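Search this site Search Enter keywords

Budgeting for a second arm: speaker notes

4 min read

Slot is after the coffee break. Yen-ting runs the clicker, I talk. Keep it under 20 minutes if the first speaker goes long.

Opening

Say who we are. Small lab at Kornik, one arm and one hand in use, a second set planned for June. We are asking people to learn from our spreadsheet, mistakes included. Thank Chin-lung Kao for going through the numbers line by line.

Ask the room who has bought an arm in the last year. Then ask who had money left for the things that go on the table. Wait for hands.

What we left out the first time

The first plan had 3 lines: arm, hand, computer. The quote from Tsai covered all of them and it was a fair quote. What it did not cover was everything between the arm and the first useful hour of work. Table, backdrop, posts, cables, spare fingers, objects to pick up. We paid for those out of the travel money, and two people stayed home from a conference.

Small objects are cheap one at a time. They get dropped, squeezed and replaced, so they need their own line. We now set aside $200 per station for them, and we buy duplicates on the same order. If you lose the one brush everyone has been practicing with, the store may not carry it anymore.

Pick objects by what they ask of the hand. A paper cup with a lid can be crushed. A dowel rolls. A brush lying flat is hard to get fingers under. A big toy brick is easy, and you want something easy when you are checking a new setup.
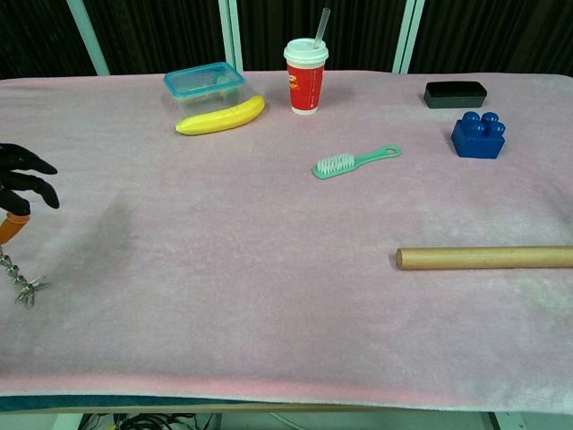

Costs people forget

-- Table covering. A fleece blanket is fine. Buy two, so one can be in the wash.
-- Curtain behind the table. Ours is dark and ribbed. Price it with the rail.
-- Cable covers and ties. Put these in the first order. Cables end up on the floor under the table and stay there.
-- Shipping and the crate. The crate from Drutcombe came to $347, on a separate invoice, after the budget was closed.
-- Training days. Count staff time as well as the trainer's fee.

Lease or buy

We looked at a lease from Kover for the second arm. It made sense for a project shorter than a year. Ours runs longer, so we are buying. Do not read the whole table out, it is in the handout. Point to the service line only. That is the one people will ask about.

The hand is a separate decision from the arm. It wears sooner and it gets swapped more often. We plan on 5 spare fingertips per hand to start with and will adjust after the first quarter.

Order of purchase

Power and floor space first, then the table and frame, then the arm. We did it backward and the arm sat in its crate while we waited on an electrician.

Questions

If someone asks for exact arm prices, send them to the supplier. If someone asks for the spreadsheet, Yen-ting Hsiao has copies and will stay by the door until lunch.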